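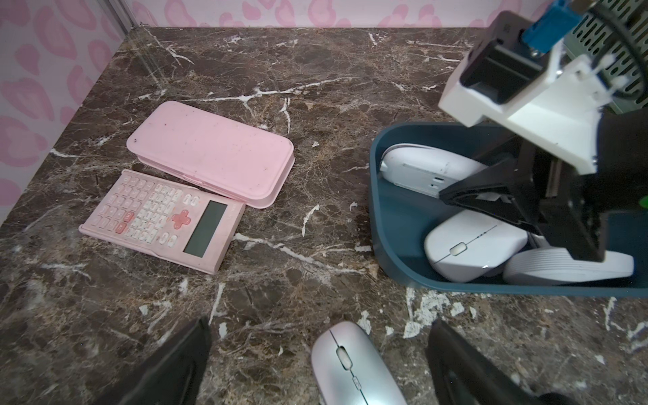
Visit to the Odeleck office supplies fair, Tundov
21 Jan 2018

Odeleck is a small trade fair for school and office goods, held in the old exchange building in Tundov. It fills two floors. I went to look at desk storage and small peripherals, and most of these notes concern those. Paper, ink and furniture were on the upper floor and got less of my time.

Entry and layout

Registration took five minutes. The floor plan handed out at the desk had the stand numbers on the stairs side reversed, so allow for that if you use it. Aisles were wide enough for a cart. Lighting was uneven - good along the windows, poor under the gallery.

The tabletop displays

The marble top was the most demanding surface I saw goods shown on. It is a polished brown with jagged white and cream veins, and small items are harder to pick out against it than on plain white board. The pink pencil case and the pink scientific calculator held up well there. The teal tray did too, and it kept three of the computer mice together on one side of the table. The spotted pink wall pattern behind was a matter of taste. It suited the stationery more than it suited the mice.

Two points on the goods themselves. The calculator has its DEL and AC keys labeled in red, which makes them quick to find among the paler keys. The pencil case is a closed plastic type with rounded corners, and its lid had picked up specks and scuffs. I would want to see the same finish in a darker color before ordering for a classroom.

Trays

Skeson had the widest range of trays on the ground floor. Their standard model stacks, but only when empty. The deeper version costs more and takes up a full shelf in a normal supply cabinet. Minimum order is 500 pieces, mixed colors allowed, with delivery in 60 days. Samples were not for sale at the stand.

Assefa sells dividers that fit trays from other makers. The fit was tight in the one I tried and loose in the next size up. They said a revised set is planned for June.

Practical notes

The cafe closes an hour before the halls do. Coats can be left at the side entrance. Card payment worked upstairs only - bring cash for the printed catalog. Parking behind the building is free, but the exit gate needs a stamped ticket from the registration desk.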